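The Flelurard Raise Talk Workbook

I put this workbook together after flubbing two raise conversations in a row (the second one lasted maybe a minute). It's 50 pages, spiral bound, and it walks you from "I think I'm underpaid" to a number you can say out loud without your voice going funny!

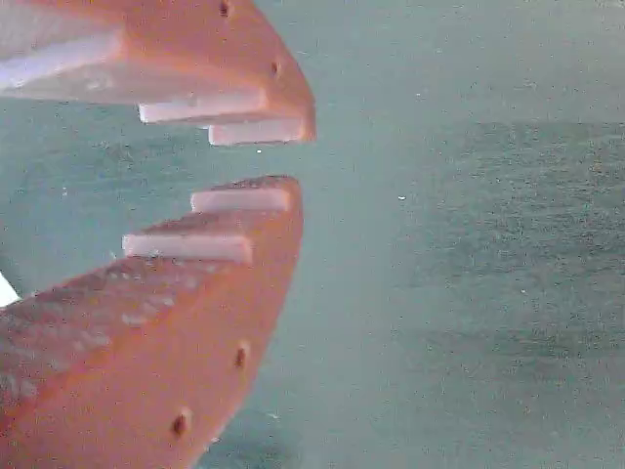 Orange gripper fingers with white pads

You get four sections: what you did this year, what the job pays elsewhere, your script, and what to say if the answer is "not now." The script section is my favorite, and it's the one people scribble all over.
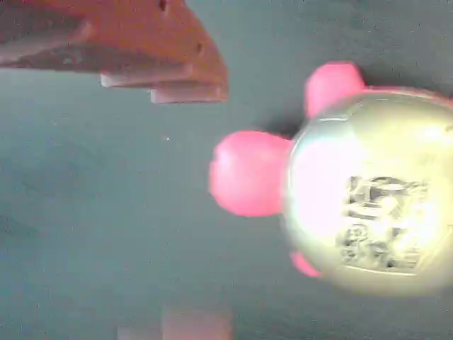 Do I need to be in a management job to use it?
Any job with a boss and a paycheck will do. The sample scripts cover hourly work, office work and sales.

I print in batches at Brundum, and we've now shipped 1,659 copies, which still makes me a little giddy. The current batch has thicker paper, so your pen won't bleed through.

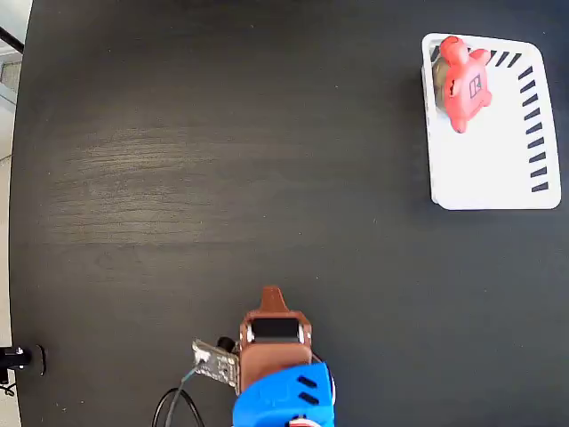

Practice is where most of us skimp, me included. Set aside about 5 evenings and read your script aloud, start to finish, even if you feel silly. I like a dark wood tabletop with a white tray in the corner, like that one, and I'd drop my phone in the tray till I'm done. Then open to the script page and go!

The Jova edition is the same book in a smaller size for your bag. Both come with the Lazăr card set, which has the awkward questions bosses like to ask.
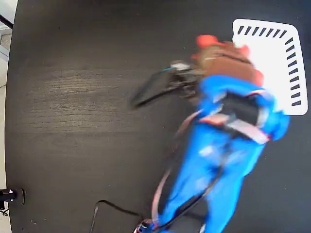
One buyer wrote to me that the cards were harder than the real meeting, and that she'd like more of them on asking for a new title. I'm working on those now. Orders go out every Wednesday.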